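Medamon Kitchen Tasks: data card and README

Maintained by the operations desk at Gisomport
Contact: Siham El Idrissi (data), Yoshinori Hirose (robot cell)

Summary

Medamon Kitchen Tasks is a set of recorded robot episodes covering small appliance work in a staff kitchen and meal reheating station. It was made at the Gisomport site in Brurkby, where 149 people work across two shifts and most of them eat on the premises. The set holds 2,000 episodes in 9 task groups. Each episode has head camera video, joint positions for both arms and hands, and a short written instruction.

The set supports one decision: which parts of the reheating station can be handed to a two-armed robot, and which parts stay with the kitchen staff. This card covers the data and also the working arrangements that came with it, as the two were planned together and the files are hard to read without knowing both.

Background

Before the project, two kitchen assistants per shift ran the reheating station. They took labeled meals from the cold store, heated them, checked them and put them on the pass. The heating itself was a small part of the job. Much of the shift went to opening and closing doors, setting times and waiting. In the interviews we held in June, assistants named the late shift as the worst part, when one person often covered both the station and the dish return.

Amrani supplied the arm mounts and the control software. Gisomport staff did all of the recording.

Task groups

open_door: open a microwave door from closed
close_door: close the door until it latches
place_dish: put a covered dish on the turntable
remove_dish: take the dish out and set it on the table
set_time: press the time buttons to match the instruction
press_start: press the start button once
wipe_table: wipe the work surface with a cloth
sort_lids: put lids in the rack by size
hand_over: pass a closed container to a person across the table

Collection

Episodes were recorded by teleoperation. Operators were drawn from the kitchen team first and from the warehouse second. Kitchen assistants turned out to be the better operators for the dish tasks, and they were faster at spotting an episode that looked fine on video but would have spilled soup in real use. Their notes are in the field operator_comment and are worth reading before you filter anything.

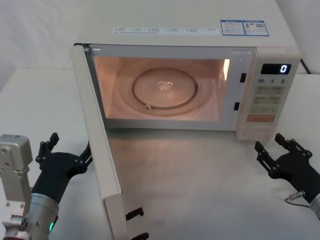
Sessions ran for no more than 10 episodes before a break. Operator time was paid at the normal hourly rate plus the skills supplement, and it counted as working time. Recording was not added on top of a full kitchen shift. When the kitchen was short of people, the session was canceled and the log shows a gap.

Fields

episode_id: text, unique
task: one of the nine names listed earlier
instruction: the sentence given to the operator
video_head: path to the head camera file
state: joint positions, left then right
outcome: success, partial or fail
outcome_by: role of the person who judged the outcome
operator_comment: free text, may be empty

Outcome labels were given by a second person who had not operated the robot in that episode. Where the two disagreed, the label is partial and the comment says why.

Changes to jobs at the station

The robot was planned for the late shift only. On that shift, one assistant now works alongside it and the second has moved to meal preparation in the afternoon, on the same contract. The assistant at the station no longer sets times for standard meals. They still check the temperature of each meal, handle all allergy orders and decide when to stop the robot. Yoshinori Hirose wrote the stop procedure with the kitchen team, and any member of staff may use it without giving a reason.

Some of the effects were unwelcome. Assistants said the work had become quieter and that they talked less with the people waiting for food. Two asked to rotate out of the robot shift after a few weeks, and rotation is now the default. The wage grade for the role was reviewed and raised one step, as supervising the cell calls for training the old job did not.

Head counts and hours are not part of the data release. Requests for them go to the works council at Brurkby.

Privacy

Operators signed a consent form and could withdraw any episode up to the release date. Faces were blurred in the hand_over group. Operator names were replaced with role codes. The data may not be used to rate or compare individual workers – this is written into the site agreement and into the license.

Known limits

The appliances are the ones in our kitchen, so control panels and door types vary little. The lighting is even and the tables are kept clear between episodes, which a busy kitchen will not match. Failures are underrepresented in close_door, where early sessions were recorded without keeping failed attempts. The set_time instructions are in English only.

The hand_over episodes were recorded with trained staff who knew what the robot would do. Do not use them as evidence that a handover is safe with visitors or new employees.

Loading

Unpack the archive and run load_episodes.py with the path to the folder. Pass a task name to read one group. Files are split by session, and we suggest keeping whole sessions together when you make a test set.

Corrections

Send wrong labels or broken files to Siham El Idrissi with the episode_id. Fixes go into the next version and are listed in CHANGES.txt.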